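Sitgate Town Letter
04/07/2025

Hello again, neighbors! The kettle is on, the patch is nearly ready, and we have a good deal to tell you (more than usual, so do get comfortable). 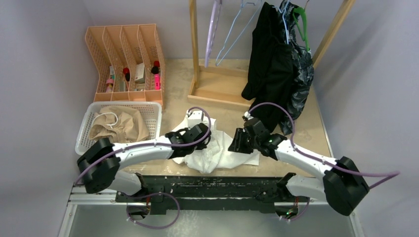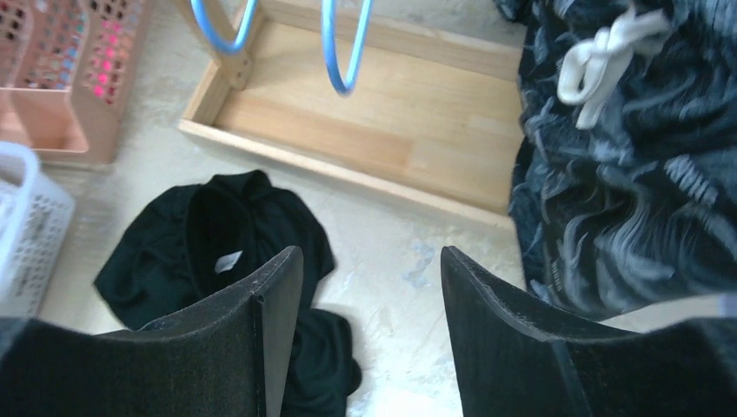

Shared Storage Is Coming to the Cistier Docks

Ever since we opened the docks in March, people have been asking for a chest that friends can use together, and the suggestion thread has grown to 152 replies, which made for a lovely long evening of reading. So, a shared locker is on its way! You'll be able to rent one at the Cistier harbor office for 3363 coins, and up to 11 players can hold a key. The owner can take a key back at any time, though whatever you put in stays in, so please pick your shipmates kindly.

Pakzad Market Stalls

We heard you about the empty stalls in Pakzad, too. A stall left unstocked will now go back up for rent, and your goods will be waiting for you at the bank. If you'd like a spot near the fountain, put your name down with the market clerk. The Firkier ferry stops right beside her desk now, and the fare is still 309 coins.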